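Ustwood Workshop Notebook
Household and Shop-Floor Chores, Bench Series
Entry for June, opened 9:40 a.m.

Purpose of entry. The Zivora review has asked this workshop for a written position on whether a two-finger arm can be given routine chores, both in the home and on the shop floor. The chores under consideration are tidying a table, sorting small parts into bins, folding hand towels, and clearing a dish rack. This entry records the current position and the state of the bench work that supports it.

Carried over from the previous entry. The sorting rig was returned to its original mounting after the move from the north bench. The table was leveled again before any work began. The old bin labels are still in use and should be replaced, as two of them no longer match the parts list.

Pick and place, plain blocks. The running log now stands at 3,815 attempts, including those made under the old controller. The two sets must be separated before any rate is quoted outside the workshop. Colleagues are asked not to repeat the combined figure in correspondence until that has been done. The older records do not note the starting position of the block, and a good many of them may have to be set aside.

Failures under the new controller fall mostly into one group. The fingers close on a block that is turned slightly away from them, the block rotates as pressure is applied, and it is then carried at an angle. It is seldom dropped. It is, however, set down crooked, and in the sorting task a crooked placement against the bin wall counts as a failure. Whether the same placement would matter to a person whose table is being cleared is a fair question. The Zivora form has no space for it.

Grip force was left at the setting agreed with Hulme. A proposal to raise it was considered and declined for the present. The higher setting holds blocks more firmly and would improve our numbers, but it is unsuitable for thin plastic cups, and the household tasks are expected to use the same fingers without adjustment.

Towels. No change in position. A towel laid flat and square can be folded once with fair reliability. A towel taken from a heap cannot. The arm must first find a corner, and the present software treats any raised fold as a corner. The workshop does not consider towel folding ready for demonstration in any form.

Dish rack. Trials were suspended at 11:15 a.m. after 20 attempts. Plates standing upright were removed in an acceptable manner. Bowls were not, particularly where one rested inside another. The rack itself shifted on the counter during several attempts and was afterward fixed down with clamps. It must be stated in any report that the rack was clamped, as few kitchens will have one so arranged.

Supervision. Under present rules a staff member remains within reach of the stop button throughout. For the shop floor this may be acceptable, where one person could oversee several stations. For the home it removes most of the benefit. A resident who must stand beside the machine while it clears a table could have cleared the table. Time spent on resets should be entered in the log in full, including the retrieval of parts from the floor.

Position for the review. Sorting of rigid parts of known size, on a fixed table, may be recommended for extended trial at Sirkow. Table tidying may continue as bench work. Towels and dishes should not be offered to any outside party this year. The word "autonomous" should be kept out of the summary, as the rules on supervision do not permit it.

Outstanding:
Separate old and new controller records.
Replace bin labels.
Repeat the angled block series with the narrower approach, 3 starting positions.
Ask Hulme for the cup samples, second request.
Check finger pads for wear at the close of the series and enter the result on page 2 of the maintenance sheet.

Bench work on the angled block series continues under the same settings.

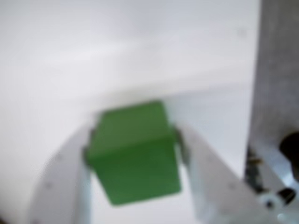 Sirkow, in a note returned with the draft, accepted the recommendation on sorting but asked that reset time be reported beside the success rate in every table. Their floor staff would sooner have a slow station that runs through a shift than a quick one that needs someone called over to it, and they would want the extended trial judged on that basis. They had no objection to leaving out the towels.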